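Where Things Live: Arranging a Small Kitchen
Speaker notes, evening talk in Neltlow, 17 July 2019
40 minutes, then questions

Slide 1. Title

Wait until people have found a seat. Say good evening, say thank you to the library. Speak slowly at the start, I always begin too fast.

I am not a designer. I worked for many years in the showroom of Brallix, where we sold kitchens, and later I helped people who already had a kitchen and were not happy with it. The second work taught me much more than the first. In the showroom all the drawers contain air. In a home they contain a rice cooker, three kinds of tape and the instructions for a phone that was thrown away.

Ask: who has moved to a new home in the last two years? Let them raise hands. Do not comment too long.

Slide 2. How we decide where things go

On the day of moving we are tired. The boxes stand in the hall. We open the first box, which is often the glasses, and we put the glasses in the first cabinet with a free shelf. Then the next box. In the evening the kitchen is "done". My point is that many people still have this same order five years later, and they walk across the room for a glass every day.

Tell the story of my own first apartment. The salt lived above the refrigerator. I am short. For four years I took a chair to get the salt. (Pause here. In Garklow they laughed at this, in other places not.)

Slide 3. Three heights

Low: below the hip. Heavy things, and things with a handle.
Middle: between hip and shoulder. Everything from every day.
High: above the shoulder. Light things, seldom used, never glass if you can avoid it.

Explain that the middle height is the expensive land of the kitchen. There is little of it and everybody wants to live there. So we must be strict about who gets it. The big pot for the holidays does not get it. The fish plate from your aunt does not get it. The coffee does.

If somebody asks about children or about a person who sits in a wheelchair: the heights move, the idea stays. Measure the person first and the cabinet after. I have a paper with this, the pile is next to the door.

Slide 4. Try this at home

Put a small sticker on every thing when you use it. Do this for one month, December is not a good month for it, everybody cooks differently then. At the end look at what has no sticker. You do not need to throw it away, please say this clearly, people become nervous. It only has to move up, or to another room.

One family I visited put a sticker on the waffle iron every single morning. I had told them before that it should go in the cellar. I was wrong and the waffle iron now has the best place in the house.

Slides 5 to 7. The high cabinet, the plates, the counter

Show these one after another, without much talking. Give the room time to look.

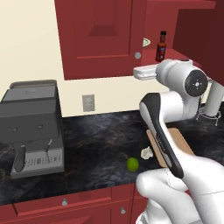
High: the red upper cabinet.

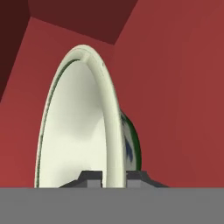 Plates on edge.
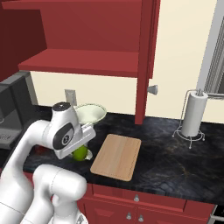
Slide 8. The counter is for working

Drink some water before this part.

When I ask people what they want from a new kitchen, they say "more counter". When I visit them, the counter they have is covered. The toaster, the mail, a plant, the bottle of oil, the other bottle of oil. I am the same at home, so I say this with love.

My rule is simple: a thing may stay on the counter if it is used every day and if it is boring to lift. The kettle may stay. The mixer, only if you bake each week. The mail must go, find another place for it near the front door, a bowl or a basket.

A person who cooks alone needs a free piece of counter 60 centimeters wide, at least. For two people it is better to have two separate pieces than one long one, because then each has a side and they do not fight over the cutting board. Put the free piece between the sink and the stove if the room allows it. In many old apartments it does not allow it, and then a strong board over the sink can help.

Slide 9. Plates, bowls and the things we stack

Stacks are fine when all the pieces are the same. The trouble starts with mixed stacks: the small bowl under the large bowl, the one good plate at the very bottom. Every time you need it, you lift everything. After some weeks you stop using the good plate.

Standing plates in a rack can be good in a deep drawer. You take one and the others stay. But a rack needs more width than people expect, so tell them to measure with their own plates before they buy. Plates from the seventies are often smaller, modern ones can be very large. I once bought a rack from Ververidis on the telephone, without measuring, and it is now holding vinyl records.

Baking trays and cutting boards should also stand if possible. A narrow space next to the oven is enough. Lids of pots the same.

(If time is short, skip to slide 11.)

Slide 10. Color and light

Not my main subject, but it always comes in the questions, so I take it here.

A dark counter hides coffee and shows flour. A light counter shows coffee and hides flour. Choose which dirt you prefer. Red, blue or green doors are no problem for the order in a kitchen, you will get used to any color, and a strong color on the doors makes the room feel cheerful in winter. What people do not get used to is bad light. If the only lamp is in the middle of the ceiling, you stand in your own shadow when you cut onions. A lamp strip under the upper cabinets is cheap and you can put it yourself in one afternoon.

Slide 11. What happened in Garklow

Last year I gave this talk in a housing block in Garklow with 400 apartments. The kitchens there are all built the same, with the same doors and the same narrow window. Afterward some tenants invited me in to see. It was very interesting for me. Same kitchen, and in each one the coffee was somewhere else. One man had it in the oven drawer. He explained to me why and his explanation was good.

So I have become careful with rules. The heights I believe in. The free counter I believe in. About the coffee you must decide alone.

Slide 12. Start small

Tell them to do one drawer. Take everything out, wipe it, put back only what belongs to that place in the room. Next to the stove: spoons, spatula, salt. Next to the sink: towels, brush, strainer. Then live with it for one week before the next drawer. If the hand still goes to the old place after a week, maybe the old place was right - move it back.

Do not buy boxes and dividers on the first day. First the order, then the boxes.

Slide 13. Questions

Repeat each question loudly, the last rows cannot hear. Usual ones: spices (in a drawer, names on the top of the jar), plastic containers (match each with its lid, give away the rest), the corner cabinet (I have no good answer, a turning shelf is the least bad).

Remind them of the papers at the door. Switch off the projector, give the key back at the desk.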